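Stondedel low cabinet, grey

Product code: 379
Supplied by Wako, Ferkisstead

A plain metal cabinet with a flat top, meant for break rooms, corridors and anywhere people put a drink down. The top is a smooth matt panel, so it doubles as a side table and saves having a separate one. It comes in grey only.

The finish is the same on the top and the sides. It does not need oiling or sealing. Crumbs and spilt drink come off with a damp cloth and a drop of washing-up liquid. Please don't use scouring pads or anything with bleach in it - they leave shiny patches on a matt surface and we can't put those right.

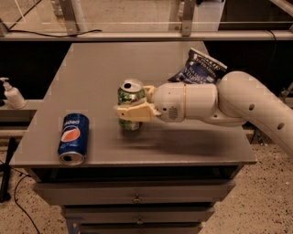
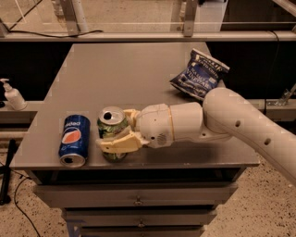 Delivery and fitting

The cabinet arrives in one piece. Two people should lift it, holding it from the base. Check the doorway first and take off any loose packing before you carry it through. The feet screw in and out by 10 mm to allow for uneven floors. Set the back feet first, then the front.

Delivery within Ferkisstead is free. Further out we use Cimier, who will ring the day before with a morning or afternoon slot. They bring it to the ground floor only unless you have asked for more when ordering.

Load

Up to 27 kg on the top, spread evenly. Do not sit or stand on it.

Spare parts

Feet, shelf clips and touch-up paint are kept in stock. Shelf clips are sold in bags of 10. Quote the product code when you order, as the clips for the older Stondedel cabinets are a different size and won't fit.

Orders and questions

For single cabinets, ask for Chantal MacLeod. For schools and offices ordering several, Heino Luik can give you a price and a delivery month. We are taking orders now for January.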